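Washing up for the whole street

Nidia Alvarado has run the Carhuamaca lunch kitchen for two winters. It opens at noon in a former chapel hall and serves a hot meal to anyone who comes in, paid for or not. She spoke to us between the last sitting and the evening clean.

She began cooking for other people when the bakery next door closed. "There were men who used to buy a roll and stand there eating it in the warm," she says. "When it went, they had nowhere to stand. I made a pot of soup and left the door open."

The hall seats far more people now, and the menu has settled down. Lentils come up often, and so does a potato and leek soup that she learned from her aunt. Bread arrives from Hulora, a wholesaler which lets her have the previous day's loaves at a low price. "I slice it and toast it. Toast is better with soup anyway." 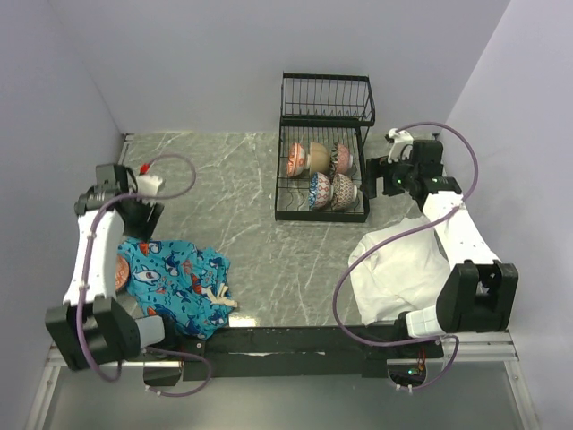 Money is the part she talks about least willingly. The gas bill for January came to 427 pounds, and the rent on the hall is 700 a month. A grant of 3,000 from the Mondideo fund covered the autumn, but it has been spent. "I can feed people cheaply. Heating the room is what costs," she says. She has applied again and expects to hear in the spring.

Paper bowls were dropped early on. They leaked, and people did not like them. "You give someone a proper bowl and they sit down. With a paper one they walk off with it." The change meant more washing up, and for the first few months she did most of it herself, after closing.

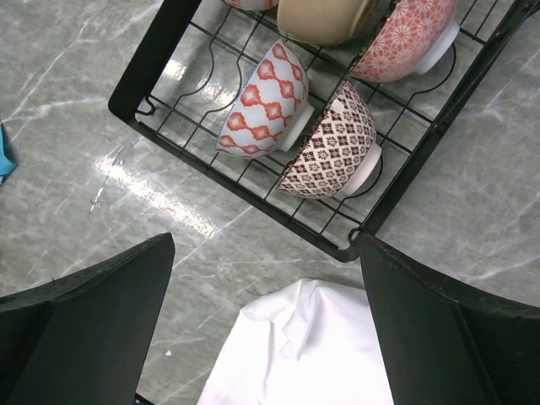

She would like to open in the evenings too, but there is the question of staff. Her two paid cooks both have children to collect from school. One of them, she says, has offered to come back after tea – "but I know what her days are like, and I said no."

Has she thought of moving somewhere bigger? She shakes her head. The people who come can walk to the hall, and several of them could not manage the bus. "If the roof holds, we stay."
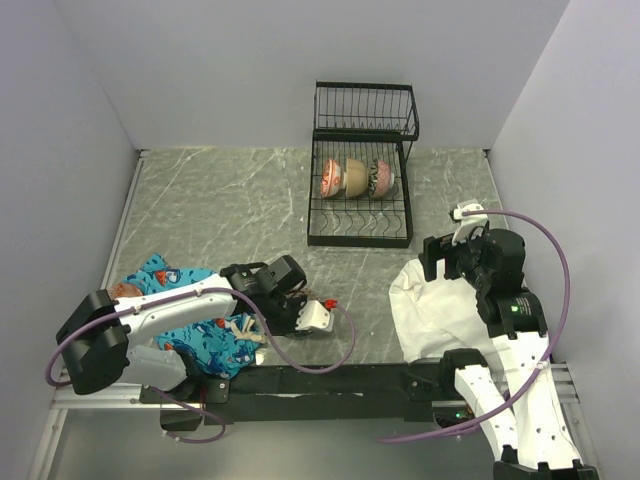 Three bowls in the lower tier of a dish rack.

The kitchen is open from noon until half past two. Soup is served until it runs out.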